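Querida Deirdre, queridos amigos de la Fundación Vilela: les escribo con mucho gusto, y con algo de retraso, para contarles cómo va el taller de lectura de Silari.
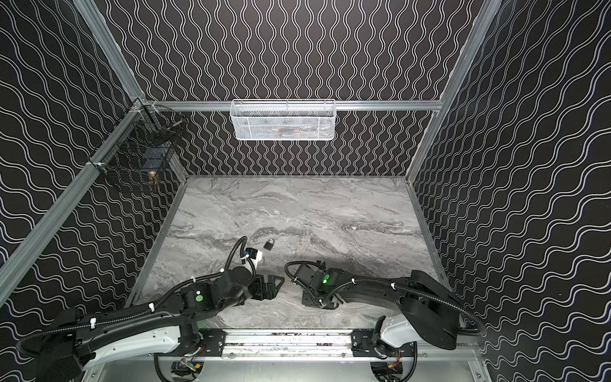 Actividades

Se han inscrito 50 vecinos y ya prestamos 168 libros, casi todos novelas – los cuentos, para sorpresa de Aurora, salen menos. 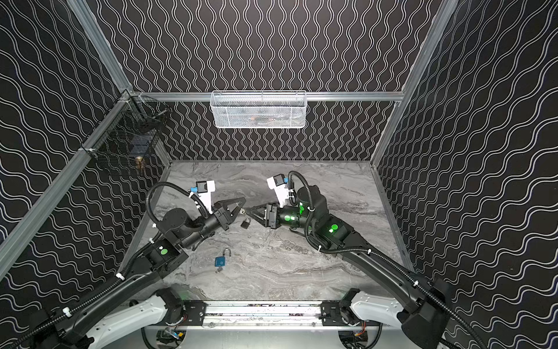
Gastos y pendientes

Compramos cuatro estanterías y nos quedan 215 euros, que quisiéramos destinar a libros en letra grande,
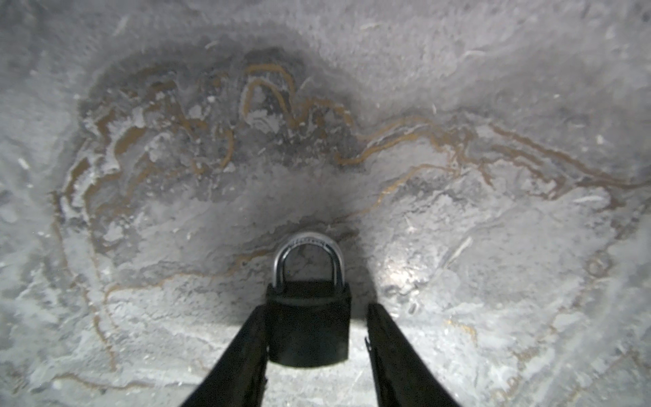 si a ustedes les parece bien, y a una lámpara para la mesa del fondo. Tomás les mandará las facturas el viernes. Un abrazo muy agradecido,

Vasco Paiva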